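June 2020

Saturday, and I was awake at six for no reason whatsoever. Lay there listening to a pigeon walking about on the flat roof in what sounded like court shoes. Got up, made tea, drank it standing at the sink, and by half past had decided that today would be the day I dealt with the back room. I have decided this on most Saturdays since March. The difference this time was that I said it out loud, to the kettle, so there was a witness.

A word on the back room for whoever reads this when I'm dead and has to clear it. The estate agent's particulars called it "study/dining/bedroom three", a lot of careers for a room that gets the sun for twenty minutes in the late afternoon. It has a grey carpet that was here when I came and will be here when I go. I did once get a quote to have it replaced. Schnyder, the floor people on the Endton road, wanted £498 for the one room, excluding underlay, and the man who measured up breathed in through his teeth so long I thought he was having a turn. I said I'd think about it. That was November, and I am still thinking about it, mostly when I step on the bit by the door that crunches.

Breakfast was the end of the loaf. Flour has come back to the shop but yeast has not, and when there was yeast there was no flour, so I suppose somewhere a person is in charge of making sure the two never meet. Marmalade also low. Wrote "marmalade" on the back of my hand and have since washed it off.

Began with the cables, on the principle of starting with what I hate most. They live on the floor. I have tried giving them a box. I have tried those little fabric strips, which work beautifully until you need the one cable in the middle, and then you have a heap of cables and also a heap of little fabric strips. I had a lot of them straight by eight o'clock and was so pleased that I went and had another cup of tea. When I came back I moved one thing, just the one, and the whole business closed up behind me like the sea. They are as they were. I have shunted them to the left where I can't trip on them and am calling it zoning.

Then the table. I am fond of the table, though I can see it isn't much to look at. It's square and pale, honey-coloured when the light's kind, and it cost £20 from Zuma when they were shutting the Endton shop and selling the display pieces with the tickets still on. The reason it was £20 was the hole. There's a round hole in the top, a neat one, for feeding wires through presumably, or an umbrella if you were that way inclined indoors. The girl on the till said most people didn't notice it. I don't know who these people are. I have lost through that hole, over the years, a pencil, a good many pills of one sort and another, the cap of every pen I own and, during the general election, most of a custard cream. I could put a cover on it. They sell covers. But I've got used to it now, and when something goes missing it's nice to have a first place to look.

Gave the top a going over with the polish, which I must have bought in a more hopeful year because the tin was nearly full. It says to buff in small circles for a deep lasting shine. I buffed in small circles. It now looks like the same table but smells of lemons and lawyers.

While I was down there doing the legs I met the mark on the carpet again. It is black, it's shaped like a Z, and it sits just to the left of the table where you can't help seeing it. I've gone at it before with bicarb and with vinegar, and then with both, when it fizzed in an encouraging way and stayed precisely as black. My sister's view is that I should put a rug on it. My sister's view on most things is that I should put a rug on it. I gave it five minutes with a damp cloth today for form's sake and we parted on the usual terms.

The white table behind was meant to be next, but it had a man on the radio to compete with. He was explaining how he'd learned Portuguese and built a dry stone wall since lockdown began, and I had to sit down on the floor and dislike him until the news. I have built nothing. In the first fortnight I downloaded a book on drawing birds and got as far as the beak. There was also the jigsaw, 200 pieces, aimed according to the box at children of seven and over, and we shall say no more about the jigsaw except that it was a great deal of sky.

Lunch: soup. It was the kind that comes in a carton and thinks well of itself.

And so to the bowl, the real purpose of the day and the thing I'd been polishing table legs to avoid.

The bowl came from Soreo, by post, in a box you could have kept a spaniel in. I'd ordered it in one of those midnight moods when you feel that what's been missing from your life is a place to put things. It's white, and round as a ball with a wide opening at the top, and it stands on a flat white base shaped like a teardrop. At the thin end of the teardrop there is a post, rounded off at the top, with a short peg sticking out of it. The website showed it in somebody's hallway with one lemon in the bowl and nothing on the peg at all. I should have learned from that. I believed the peg was for keys. Keys slide off it. I tried a ring, and it held the ring very well, but I don't take my ring off, so that was a short experiment. A teabag hangs from it perfectly by its string, if anyone at Soreo is wondering.

The bowl, though, took to its work straight away, and its work is bits. I don't know how else to put it. Bits that come out of things when you open them and don't go back in when you close them. Bits found on the carpet in bare feet. Offcuts, ends, little coloured what-are-theys, all too small to keep and too specific to throw away, because the day after you throw one out the washing machine will stop and an engineer will ask you whether you've got the blue one. I have never once got the blue one. I have lots of blue ones, but not that.

My plan was to tip the lot out, sort it by what it was, label it, and have a drawer like my father's, where everything had its own tobacco tin and you could put your hand on a fuse in the dark. I'd saved jars for the purpose. I had even found the labels, page 156 of a catalogue having told me in the spring that labelling was the new meditation, a sentence I'd torn out and kept to be cross about.

Well. I put the bowl in the middle of the nice clean table, stand and all, a bit nearer the hole than was wise, and had a proper look in.

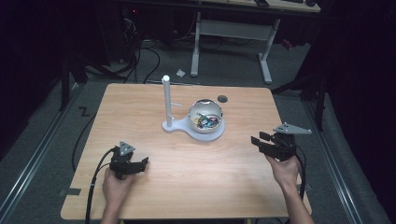

It was the colours that undid me. Sorting by what things are depends on knowing what they are, and I'd been through perhaps a dozen when I had to admit that I didn't, so I went over to sorting by colour like an infant. Red was fine. Yellow was fine. Green went well until I met one that was green at one end and had second thoughts along the way, and then I'd got a jar for that, a jar for things nearly like that, and a jar with only one item in it looking lonely. By three o'clock I had used up all the jars and was eyeing the eggcups.

Something black went down the hole. Of course it did. I heard it hit a table leg on the way, and it has not been seen since, though I went round on hands and knees with the torch and turned up a raisin.

At this point I did the grown-up thing and put everything back in the bowl. Every jar, one after another, straight back in. It made quite a nice noise. I gave it a bit of a stir with my finger so that it wouldn't look as though I'd given up at any particular stage, and there it sits, a small cheerful heap, exactly as useful as it was at breakfast. The jars are by the back door for recycling. The labels I've put in the drawer with the fabric strips.

Still, the table's clean. And I've moved the bowl a good hand's breadth, or thought I had; looking at it again just now from the door I'd say it has been moved back, and as I live alone I'll have to take that up with myself.

My sister rang at five to ask what I'd been up to. I said I'd done the back room. She said, "What, all of it?" in the voice she's used since I was four, and I said a good part of it, and she said had I thought any more about a rug. We talked about her hip. We talked about whether the hairdressers would open in July and what state we'd both be in by then. She has been cutting her own fringe and says it has gone up at one side like a stage curtain. I said mine had gone over my collar and I was thinking of keeping it, to see what she'd say, and there was quite a long pause.

Supper was a baked potato, an hour and twenty minutes of waiting for four minutes of potato. Ate it in the kitchen so as not to get butter on the polish.

Rain after nine. Pigeon back on the roof, flat shoes this time. Must get marmalade. Must ring about the gutter, which is coming away again over the porch, and must look up whether the bins are the green one or the grey one on Tuesday, because they changed it for the bank holiday and I don't believe they ever changed it back.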